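Morier Kitchen Pack
README and data card

Released 10 Sep 2019

What is in the pack

Morier is a simulation add-on for people who build and test household robot arms. It gives you a set of rendered kitchens, a set of loose objects to go in them, and recorded episodes of an arm moving those objects about. Everything was made in simulation. There are no photographs and no recordings from a real arm.

The pack is sold by Limolov as a single download. You need a licence for the Jornari simulator, version 2 or later, to replay the episodes. You do not need it to view the rendered frames, which open in any image viewer.

Contents

1217 episodes in total, split as follows:
train: 942
test: 275

Each episode has its own folder with the rendered frames, the joint positions, the gripper state at each step and a short text file giving the task in one line. The task line is written in plain English, for example "put the bottle in the open cupboard". Spelling is British throughout, so if your code looks for "gray" or "counter top" it will find nothing.

The test episodes use room layouts that do not appear in train. Objects are shared between the two.

Installing

1. Unpack the archive into the assets folder of your Jornari installation. Keep the folder names as they are.
2. Run the check script. It compares every file with the list supplied and prints the names of any that are missing.
3. Open the settings file and set the path to the episodes. Use a full path. Relative paths work on Linux but fail on Windows.
4. Start the simulator and load episode 1114. It is short and uses most of the parts that tend to go wrong, so it makes a good first test. If the bottle drops through the gripper, your physics step is too long.

Cameras

There are two views per episode. The side view is fixed to the room. The overhead view looks down on the working area and is the one most buyers use for training.

Overhead frames are stored with black bands at the top and bottom. The bands are part of the saved file and are the same height in every frame. The loader can crop them, but this is off by default, so turn it on before you compare results with anybody else's.

Known problems

Dark objects against dark grippers are hard to separate in the overhead view. If you work on segmentation, use the mask files supplied and do not rely on colour.

Floor textures are mottled and carry little detail. Methods that track points on the floor do badly in several rooms.

Large cupboard panels can fill much of the overhead view when the arm works close to them. We left these episodes in, as a robot in a real kitchen would meet the same thing.

Glass is rendered as a solid surface. Bottles have no liquid inside and their weight does not change.

Door hinges on the white appliances are modelled but were not used in any task in this release. They will be in the next one.

Labels

Task lines were written by hand and checked a second time by Ghoneim, who also supplied the bottle and jar models. Success or failure is worked out by the simulator from the final position of the object. An episode counts as a success if the object is inside the target area and the gripper is open. Failed episodes are kept in the pack and marked as such in the index.

Sample frame, overhead view, with the bands left on. The gripper has hold of a corked bottle with its neck pointing up the image, and the open compartment is to the right of the white appliance. 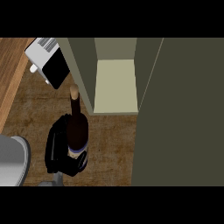

Licence and support

One licence covers one site. You may publish frames in papers and talks if you name the pack. You may not pass on the object models, either alone or as part of another product. Support questions go through the Limolov help desk; please give the episode number and attach the output of the check script.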